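Housekeeping and Work Surfaces, Unit 4: Tabletops
Instructor: Waqas Bukhari
Reading before Friday: Remden handout, page 56

A light tabletop shows marks early, and for this unit that makes it a good surface to learn on. Most of you will be cleaning white or gray tops in the Travis building, so the notes below stick to those.

Sort what is on the surface before you wipe it. We use two groups:

Loose matter -- crumbs, grit, bits of debris. Lift it or brush it into a pan. Wiping first drags grit over the finish.

Marks -- stains, smudges, rings. These need a damp cloth and sometimes a second pass.

Look along the surface from a low angle as well as straight down. Faint stains are easy to miss under even light, and a desk lamp turned to one side can help bring them up.

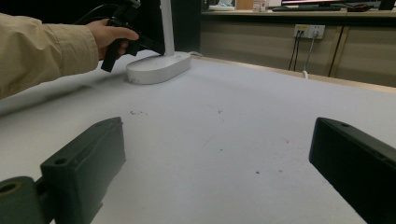
Fig. 2. White tabletop with a raised back edge: a small cluster of dark debris, a few specks and faint reddish smudges.

A raised back edge needs its own pass. Fold the cloth over one finger and run it along the inside corner, then finish the flat part from back to front. Keep the cloth wrung out near outlets and cords, and never spray toward them.

Shelves over a table come first. Dust from a keyboard or monitor stand falls on whatever is underneath, and you will end up doing the table again.

For the log sheet, write the room number (ours is 138), the type of mark and what you used on it. Memon cloths are in the Kitgate cart, top drawer. Put used ones in the bag on the side of the cart.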